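Zip bags in the produce drawer, part two

Posted Thursday, filed under Storage

I said in March that I would come back to the produce drawer once I had worked through a full box of bags. The box is nearly finished, so these are the notes. Most of this concerns the press-to-close type with a colored seal strip. Slider bags are a separate subject and I have mostly given up on them.

First, size. I buy long bags instead of square ones. A long bag takes a single row of fruit, lies flat, and can be pulled out of the drawer by one end without disturbing its neighbors. A square bag of the same capacity ends up with two layers, and the bottom layer is the one that bruises. The Wivulier bags I use are sold as "long produce" and come 4 boxes to a carton. I paid for the carton out of my own pocket and have no arrangement with them.
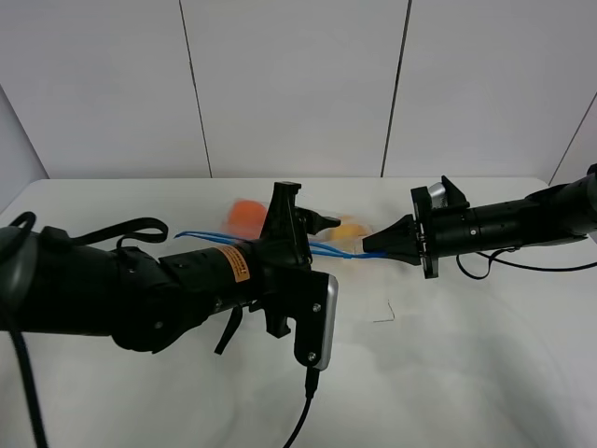
Second, the seal. A press-to-close strip fails at the ends far more often than in the middle. The middle gets pressed because that is where the thumb naturally lands. The last half inch at each side gets skipped, and a bag that looks shut will leak air for a week. My procedure is to hold one end of the strip, pull the other end until the strip is straight, then press from the held end outward in a single pass. If the strip has a wave in it, the two halves can ride over each other and the track does not engage. Straighten first, press second.

A reader, Golnar Esfahani, wrote to ask whether the color-change strips are worth the extra money. I don't think so. The color change tells you the track is engaged where you are looking, and you were going to press it anyway. Plain blue is fine. It does help to have a strip that contrasts with the contents, and blue contrasts with nearly everything that grows.

Third, what goes in together. My rule is one row and no stacking, with pieces of similar firmness. I also leave a gap at the end where I intend to grip, so that I am not pinching fruit when I open it.
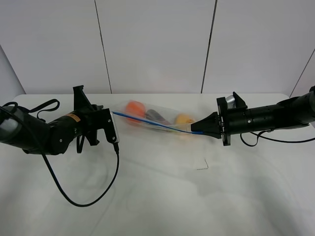
Three in a row: orange, dark purple, pale yellow. Blue strip straight between the two ends.

Mixing is a matter of how long the bag will stay shut. For a day or two I mix freely. For longer I separate anything that ripens fast from anything that doesn't, and eggplant gets its own bag with the seal left open an inch. Eggplant does not like the cold part of the drawer in any case. Mine goes at the front, nearest the door.

Moisture matters more than air. Dry the fruit before it goes in. A folded paper towel along the bottom of the bag takes up what is left, and it should be changed when it feels damp. I used to squeeze all the air out of every bag and have stopped doing so for whole fruit. It saves very little and it pulls the plastic tight against the skin, where condensation collects.

Reuse: I get roughly six uses from a bag before the track goes soft at one corner. Wash in lukewarm water, turn inside out, dry over a bottle. Hot water curls the strip, and once it has curled it will not lie straight again. Farzana Marikar dries hers clipped to a rack in the Asadi style, upside down by the corners, which takes less counter space but leaves a crease at each clip. I tried it for a while and went back to the bottle.

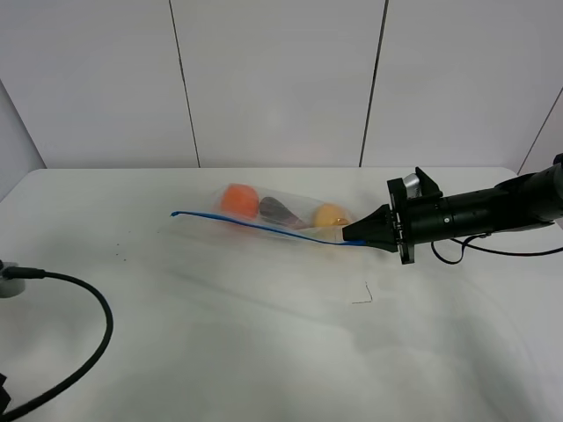

Gultholm Home Storage Club — Kitchen Section

Labels. I write on the plain side below the strip with a grease pencil and put down only the day it was packed. Tape labels come off in the wash and leave glue behind. The Flornlow pencils are soft enough to mark plastic without pressing hard, and the mark wipes off with a dry cloth.

Next time I will do the lower drawer, which is root vegetables and a different set of problems — mainly dirt. If anyone has a good way of keeping carrots straight in a long bag, the comments are open. I also still need a source for bags with a wider gripping edge above the strip. The current ones give you very little to hold, and with cold hands it takes me two or three tries to get them open.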